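Bustia Forum Posts: Data Card

Version 2
Maintained by Hadi Darwish

What is in it

Bustia is a set of public posts from hobby message boards where people who had never met in person talked about their friendships with each other. It was put together to study how people describe online friends, what they call them, and when they start to treat them like friends from school or work.

The set holds 496 threads from 63 boards. Each thread is kept whole, from the first post to the last one that was up when the copy was made in March. Threads with only one post were dropped.

Boards were picked by hand. They cover knitting, bus spotting, old video games, aquarium keeping, language exchange and a few others. Dating boards were left out, and so were boards that require a real name at sign-up.

Files

threads.csv has one row per thread: thread ID, board ID, topic and number of posts.
posts.csv has one row per post: post ID, thread ID, author code, position in thread and text.
labels.csv has the labels described further down.
boards.csv has a short note on each board and its posting rules.

All files are UTF-8. Text fields are quoted and may contain line breaks, so please use a real CSV reader. Splitting on newlines will break posts.csv.

How the posts were collected

Posts were copied with Sokance, a small script that saves a thread page and strips out menus, signatures and avatars. It only reads pages that are open without a login. Board owners were written to first, and boards whose owners said no or did not reply are not included.

Quoted text inside a reply is marked with a greater-than sign at the start of the line. Some boards nest quotes several levels deep. Sokance keeps the first two levels and drops the rest, so a few long arguments are hard to follow.

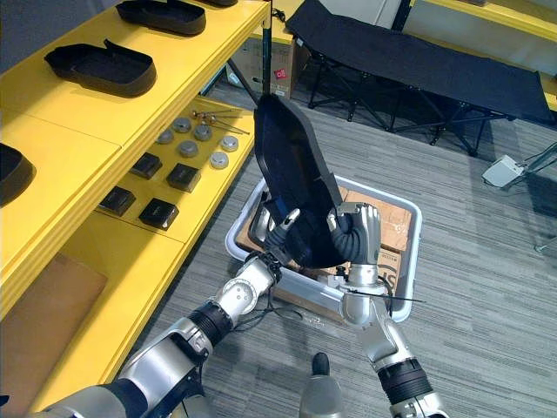 User names were replaced with author codes. The same person keeps the same code within a board but gets a new one on a different board, even if the user name was identical. Names, phone numbers, street addresses and links to personal pages inside the posts were replaced with the word REMOVED. This was done by script and then read through by hand.

Labels

Each post can carry any of these labels:

meeting: the author talks about meeting an online friend in person
distance: the author says how far away the friend lives, or that distance matters
help: the author mentions giving or getting money, advice or practical help
loss: a friend stopped posting, left the board or died
compare: the author compares online friends with offline ones

Two readers labeled every post. Where they disagreed, both answers are kept in labels.csv under reader_a and reader_b, with no final column. Most of the disagreements are on "help," mainly over whether advice about the hobby itself should count. Reader A counted it. Reader B did not.

A sample of 100 posts was labeled again a month later by the same two readers. Those rows have "recheck" in the round column and should be filtered out before you count anything.

Known problems

The aquarium boards post much more than the others and make up a large share of the text. Weight by board if you want averages.

Board 17 changed its software partway through, and older posts there lost their paragraph breaks.

Everything is in English, including the language exchange boards, where posts in other languages were skipped. Replies to those posts are still present and can look as if they answer nothing.

People who felt let down by online friends may have left these boards without writing about it. The set can't tell you much about them.

Related sets

Postma uses the same labels on mailing list messages. Mukent is a smaller set of chat room logs with different labels, and the two should not be merged without relabeling.

Use

Free for research and teaching. Please do not try to trace authors by searching for their sentences. If you find a name or address that was missed, open an issue with the post ID only and leave the text out of it.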